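4.2 Plate color, plate shape and the look of a single vegetable

Most work on tableware and appetite compares white plates with colored ones, and nearly always with a full meal on top. We wanted to go smaller. In the Trerach study the plated food was one whole vegetable, uncut and undressed, so that whatever people said about it could be put down to the vegetable, the plate and very little else. This section reports on the green pepper, which gave us by far the liveliest responses of the six foods we tested.

The peppers were the long kind sold for frying and stuffing. We bought them from a greengrocer on Bristum market in the morning and used them the same day, choosing fruit with the stem still on. The stem matters more than we expected when we planned the study! In our pilot, people who saw a pepper with its stem called it "fresh" or "just picked" far more readily than people who saw one trimmed at the shoulder, and several of them mentioned the stem without being asked. We therefore kept it on every pepper in the main study and turned our attention to what lay under and around the food.

Eight plates were used, in two families. The first family was round and glazed in plain colors. The second was square, with corners that lift away from the table, a style that has become common in casual restaurants and that has hardly been looked at in the literature. Each plate was paired with each vegetable in two arrangements: "on", with the food resting in the dish, and "beside", with the food laid on the bare table and the plate left empty next to it. Figure 7 gives the beside arrangement for the pepper and the brown square plate.
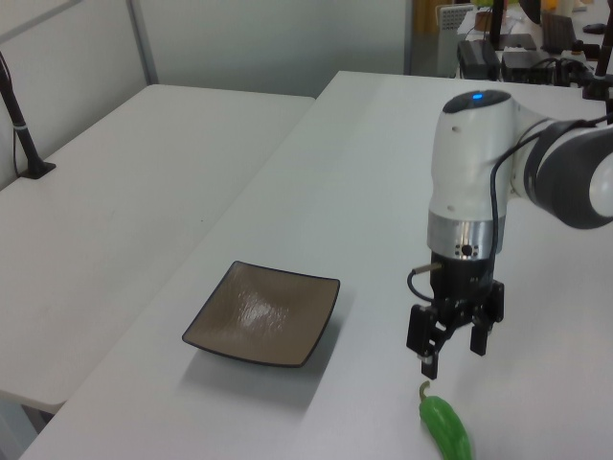 Figure 7. Green pepper and brown square plate, beside arrangement, on the white table.

Color contrast was the first thing we looked at, and the pepper made it easy to study. Against a white surface a green vegetable has a hard, clean edge, and people find its outline quickly. Against a grayish brown it sinks back a little, and the eye goes to the shine on the skin before it goes to the shape. The beside arrangement puts both backgrounds in view at once, and it also lets the plate be judged as an object of its own: in Figure 7 the four raised corners and the thin black rim are easy to read, and so is the rippled white reflection in the middle of the dish. That reflection turned out to be a nuisance and a gift together. It made the brown plate look deeper to some raters and slightly damp to others, and the second group rated the pepper as fresher.

Ratings came from 200 adults, who scored each arrangement for freshness, size and how much they would like to eat the food. The pepper was judged larger on the square plates than on the round ones. We think this has to do with the corners. A long, slightly curved vegetable laid corner to corner nearly fills the dish, and the pointed ends of the plate seem to carry its line onward. On a round plate the same pepper has empty space on both sides and looks, in the words of one rater, "like it's waiting for the rest of dinner."

Liking followed a different pattern, and to us a more interesting one. The brown square plate did poorly with the pepper on it and very well with the pepper beside it. Comments suggest that people were reading the two arrangements as different moments in a meal. Food on a plate was taken as served, and a whole raw pepper is an odd thing to be served. Food next to a plate was taken as an ingredient, and raters began to talk about what they would do with it: slice it, char it, fill it with rice. Roughly a third of all the written comments on the pepper named a dish, and most of those were made about the beside arrangement.

These results sit well with the Higuchi survey of home cooks, in which brown and gray dishes were linked with cooked, warm food and white ones with salads. They sit less well with the Zutix trials, where plate shape had no effect on perceived size. The foods in those trials were all round, however, and a tomato has no long axis to line up with a corner. We would love to see the Zutix design run again with beans, carrots or leeks, and we return to this point in Section 6 together with the results for the eggplant.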